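Skerklow open day - the fruit bench (picture and notes)
Forum: Arms, grippers and small automation
Started by: mitre_box 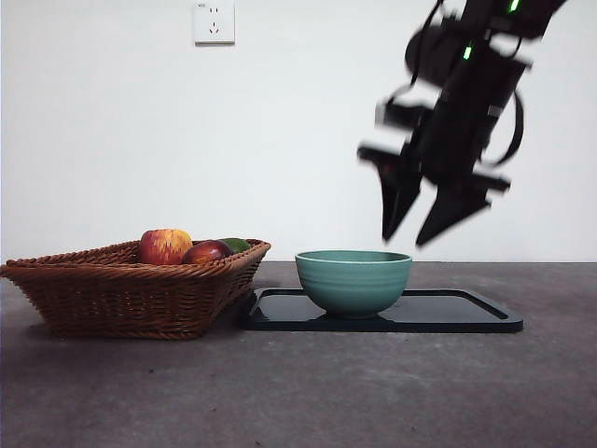

Basket and tray bench at Skerklow, arm moving over the tray.

mitre_box wrote:
Went to the Skerklow open day in June and said I would write it up. Six benches were running in the main hall. Most were conveyor work that has been covered in other threads, so I will stick to the one that held my attention.

The task was simple on paper. Fruit in a wicker basket, a bowl on a black tray, one arm with a two-finger gripper. Pick a piece of fruit, put it where the operator asks, go back to the start position, repeat. The sheet pinned up beside the bench gave 241 attempts since the doors opened and 237 completed. I stood there for 10 minutes and saw one failure, a drop on the way out of the basket. The arm stopped, went back over the basket and tried again without anyone touching it.

Travel was quick between positions and slow for the last part of the descent. Closing force was set per item by the software, according to the woman running it. She would not give me a figure.

Posted 19:40

tallow_and_tin wrote:
Thanks for this. Was the basket fixed down? A light basket will shift as soon as a finger catches the rim, and then every position stored for the fruit is wrong.

Posted 19:58

mitre_box wrote:
Not fixed as far as I could tell. She nudged it between runs and the arm coped. I did not see it catch the rim.

Posted 20:06

Hulutside_Ray wrote:
237 from 241 is a good number for an open day and a poor one for a packing line. Four misses in 241 is one in sixty. At Hulutside we run 1,752 trays a shift on the soft fruit side, one pick per tray at the last station. That rate would give me 29 stoppages a shift, and somebody has to walk over to each one.

I also want to know what counts as completed. If it drops an apple and picks it up again on the second go, is that a completion or a failure? The sheet should say.

Posted 20:31

mitre_box wrote:
Fair question. The one I saw was entered as a failure, then the retry as a new attempt. I watched her write it down. I can't speak for the rest of the day.

Posted 20:39

quillback wrote:
Ray, they are not stoppages if the arm recovers on its own. You would lose a few seconds of cycle time each. Your station has a fixed pick position and identical punnets. A mixed basket is a different problem and I don't think the two rates can be compared.

Posted 20:52

Hulutside_Ray wrote:
A few seconds at the last station is a queue at the one before it. I agree the problem is different. My point is that visitors go home with the percentage and forget the rest.

Posted 21:03

pelmet wrote:
Question about the tray. The one in the picture is glossy, with light coming off the lip at the right. We had no end of trouble with depth readings on shiny black plastic and went over to matt grey. Don't know what theirs is made of, but did it miss low over the tray at all?

Posted 21:15

mitre_box wrote:
I asked the same thing. The answer was that the tray was chosen because it is awkward, and that tray height is taken from the table surface instead of being measured directly. I saw no contact with the tray while I was there. Placing into the bowl looked more cautious than placing on the bare part of the tray.

Posted 21:24

tallow_and_tin wrote:
Taking it from the table only works while the tray stays the same tray. Swap in one with a deeper base and you find out with a bang.

On another matter, I would tie that cable closer. There is a big loop of it standing out on the right of the arm. We lost a connector at Distden that way - the loop hooked a bracket on the return stroke. It took two days to find because the fault only showed at full reach.

Posted 21:37

quillback wrote:
You need slack for the wrist. Tie it tight and you break the conductor inside the jacket, and that fault is harder to find than yours.

Posted 21:44

tallow_and_tin wrote:
Slack yes, but held in a guide. We fitted a sprung one afterwards and have had no trouble.

Posted 21:49

pelmet wrote:
Did anyone get to the Rungrueang bench? I heard they had the same task with a suction cup.

Posted 22:10

mitre_box wrote:
Briefly. It was faster on smooth apples and was not being shown with anything else. Cup size was on a card but I did not note it down. If someone has the handout, please post the table from the back page, I left mine on the train.

Posted 22:18

Hulutside_Ray wrote:
I have it at work. Will type it up tomorrow.

Posted 22:26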